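Ukitz Open Afternoon: people wanted to pick things up and put them down

Posted April 26, 2021
Closes when the list is full

Ukitz is looking for participants for its spring open afternoon in Grullville. You will spend 90 minutes at a table with a hand-held gripper, moving household objects from one spot to another while visitors watch and ask whether it's hard. It is harder than it looks, and visitors enjoy finding that out from you before they try it themselves.

The recordings go into the training set for our robot arm, which still treats most bottles as a personal insult. If you have ever watched someone load a dishwasher and thought you could do better, we would like to hear from you.

What you'll do
Grip, lift, place, repeat. Bottles, cups, lidded boxes.
Talk to visitors between rounds. A sentence or two is plenty.
Hand over the gripper when a visitor wants a turn, and get it back – this is the skilled part.

Who we want
Adults with one good wrist and some patience. Left-handers are especially welcome, as our March session was nearly all right-handed and the data shows it. No technical background needed. Engineers may apply but will be asked not to redesign the gripper during the demonstration.

What you get
$48, paid on the day, plus lunch from the place downstairs. The soup is fine.

Where
Ukitz, 417 Dierckx Street, Grullville. Ring the bell marked Skovdale, the previous tenant. We keep meaning to change it.

How to apply
Send a few lines to Jussara Caldeira at the front desk, with your name, which hand you use and any times you can't make. Please don't send a résumé. Questions about the equipment go to Anselmo Mendonça, who will answer at length.
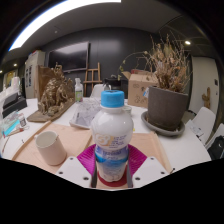
Bottle with a blue screw cap, held low between the gripper's fingers.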